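3.2 Household items and the sorting bin

The objects came from 69 homes in Arkport, collected in July from what residents had set aside to throw out or give away. Each home filled one bag. We kept soft goods and packaging together, as the residents had — Orlandini's earlier survey separated them and lost most of the information on mixed loads. In all, 3,024 items were logged by material, stiffness and wear. 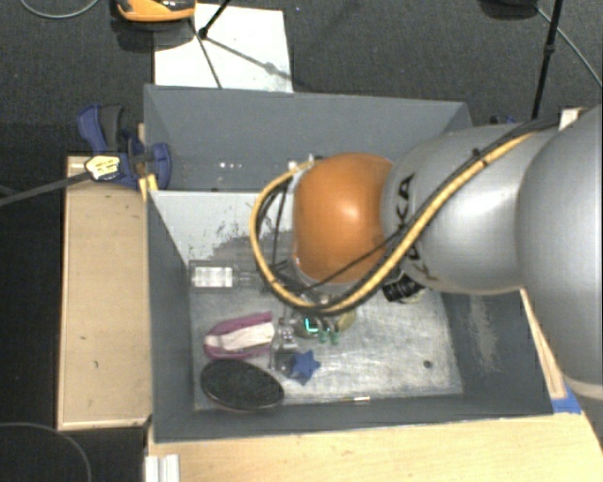 Figure 4. Mixed items in the gray bin.

Mixed loads were harder to classify than single-material ones. Items settled against each other, and labels were often the only quick clue to contents. A clear bottle lying on its side, as in Figure 4, can still be picked out by its white label, even on a scratched metallic floor. Soft items had no such marker and were logged by shape and color alone.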